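Torkton Robotics Club: minutes, Saturday meeting
(typed up by me again, so blame me for the spelling)

We got going a little after 10, which is pretty good for us. Last month's minutes were read out loud, one person objected to being called "late," and I've changed it to "joined partway through." Approved.

Money first. The snack jar is fine, the parts fund is less fine. After the servo order we have enough for one more small purchase before May, and everybody had an opinion on what it should be. I wanted a second battery charger (still do!), but the vote went to spare finger pads, 14 for and 2 against. I was one of the 2.

Altoris entry. The forms for the Altoris Cup are in. We're signed up for the pick-and-place event as Team Cavalcanti, same as last season, so the old shirts still count. Entry covers one main driver and one backup per run, and we have four people who want to drive, so there'll be a driving tryout next meeting. Bring your own notes, because the rules sheet is long and I'm not reading it to you again. You get 15 minutes at the table including setup, and setup always eats more than we plan for.

Code. The Terenix branch (that's the one with the slower closing speed) got merged after a lot of back and forth. A couple of people think it's too slow now. I think it's a lot nicer to drive, and we agreed to leave it alone until tryouts so everyone practices on the same thing. Please, please stop saving your own settings over the shared file. Make a copy with your name on it.

Practice. Most of the second hour went to lining up on the clear cup, with the jaw open wide before you move in. We talked about whether to come in low or from above and didn't settle it. I like low and straight, others don't, and we'll try both at tryouts.
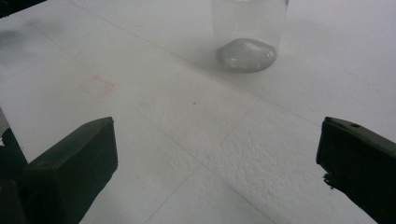 Somebody also asked if we could practice with taller cups, and sure, bring some in, just leave them in the bin with the rest so they don't wander off.

Other stuff. The door code is changing, so check your email before you come. We need a ride for the big toolbox on competition day, and my car is full already. The new members' handout still has the old meeting time on it, and I said I'd fix that (I also said that last time, I know).

To do before next meeting:
Me: handout, order the finger pads
Drivers: read the rules sheet, all of it
Code group: write down what the merge changed

We wrapped up at noon and stacked the chairs. Next meeting is same place, same time, tryouts first and snacks after.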